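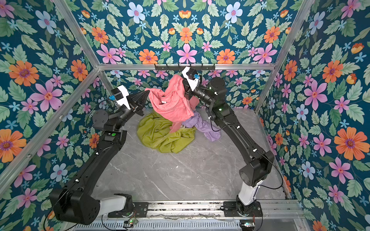
Cell at Rembridge, both arms on the pink shirt.

**July 26, 2019**

Maintenance on the laundry cell. Notes in the order I did things, which was a bad order.

Started with the mounting plates. The right one had a bolt I could turn by hand. Pulled all the plate bolts on that side, cleaned the threads, put them back with medium threadlocker and torqued to 12 Nm in a cross pattern. Did the left side the same way, although nothing was loose there. Paint marker across every bolt head and onto the plate, so that a slipped bolt shows on the morning check. I meant to do this in January and wrote it down in January.

Moving the right plate bolts meant the right base had to be referenced again. It had shifted 0.4 mm along the track. A small number, but the two arms share one coordinate frame and the error goes straight into whatever cloth is held between them. Ran the Naltemo calibration routine with the touch plate, left arm first, then right. First pass failed on the right arm with a residual over the limit. Found the touch plate sitting on a bit of lint. Wiped the floor and the plate, ran it again, passed.

Cables next. The thin one on the right arm hangs down beside the upper link and I don't like how much of it there is. With the elbow folded back, the slack can reach the base joint. Shortened the loop by one tie position and put a new tie above the old one. Moved the elbow by hand through its range with the drives off, no pull at the connector at either end. The loop on the left arm near the wrist I left alone. It needs that length for the full wrist turn, and the last time I shortened it I had encoder faults for two days.

Gripper fingers: the left pair is fine. The right pair had a glaze on the inside faces, the usual fabric residue. Alcohol wipe, then a few strokes with the gray pad, then alcohol again. Grip force on the gauge went back to where it was when the fingers were new. The interval in the log is 3000 cycles. I am changing that to 1000 for the synthetic shirts and leaving it for cotton.

Test run after lunch with the pink shirt, the olive garment and the lavender cloth. The job is the two-arm lift, one gripper on each side of the shirt, up from the pile and hold. I ran it 11 times. On two runs the right gripper closed on too little cloth and the shirt slid out during the lift. On both I had dropped the pile too close to the right base, so the arm went in with its elbow nearly folded. Not a repair item. I set the pile back to the middle of the floor and the rest held.

Elbow lights on both arms stayed green through the whole set. Motor temperatures flat after the first few lifts. There is still a faint tick in the left base joint when it reverses at low speed. It does not show in the current trace. It could be the joint or it could be the base shifting on the rail, and after today's bolts I would bet on the joint. Sent the trace to Irnska support with a sound recording.

Not done:

- Hanging bar on the back rail. Didn't check the hooks or the brackets. The hanging job is not scheduled this week.
- Vacuum under the perforated grille. Needs the power off and the boards covered first.
- Spare finger set. One pair left in the drawer, order two.
- Back up the new calibration file to the Tôn server. The local copy is saved, the old one is renamed and kept.

Cell left powered down, arms parked, brake check passed on both. Threadlocker wants the night to cure, so no fast moves before I have looked at the paint marks tomorrow morning.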